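4.2 Corners, edges and the middle of the sheet

We now turn to the part of the work we enjoyed most, the question of where a limp sheet gets held. Everyone who has put a cover on a chair or folded a tablecloth knows that the first hold decides a good deal of what follows. A shirt has sleeves and a collar to go by. A plain sheet has only its corners and its edges, and once it has been dropped in a heap even those can be hard to find.

The Rurnumwood sessions took place in ordinary office rooms, with the desks and chairs left as they stood. We wanted the sheets to be handled among furniture, over hard floors and close to walls, and a bare table would have taken all of that away. The Clodovik set gave us 100 handlings to work with, 30 of them in the smaller Adum room, where there is much less space to shake a sheet out. We marked each handling by its first hold (corner, edge or middle) and by what the cloth below the hold did next.

The corner hold is a lovely thing to study. Lift a sheet by one corner and its own weight draws the rest into long folds that run down from the hold. The opposite corner usually ends up lowest, and in many handlings it is the next place to be taken. An edge hold makes a wider and flatter drape, easier to lay over something but harder to straighten, as the two free corners tend to swing inward and hide behind the cloth. A middle hold gives a bundle. It is the quickest way to clear a sheet off a chair and the worst way to start a fold, and in the Adum room we saw it used almost only for clearing.

Stiffness changes all this in ways we had not expected to find so interesting! A soft cotton sheet falls into many narrow folds, while a coated one makes fewer and broader folds that keep their shape when the hold moves sideways. Printed patches matter too. A dark patch near a corner works as a landmark, much as the care label does on a bath towel, and it stays easy to find even when the cloth around it has creased. Figure 4 shows a corner hold on a grey sheet with a patch of this kind, a black square with a white ring at its center.

Figure 4. Corner hold on a grey sheet in a room with an office chair. The sheet hangs down in folds.

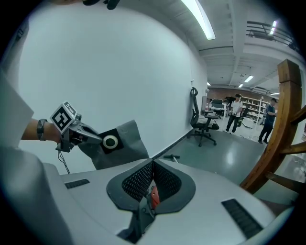
Folding back was slower than opening out for every kind of sheet in the set. The usual order was to bring 2 corners together, let the cloth settle, and then run along the edge to the fold. Where there was a chair or a desk within reach, it was often put to use as a resting place for the half already folded - a habit that the Farahani coding scheme has no label for, and which we added under the name "parking." Parking shows up in both rooms and with all three first holds, and we return to it in Section 5.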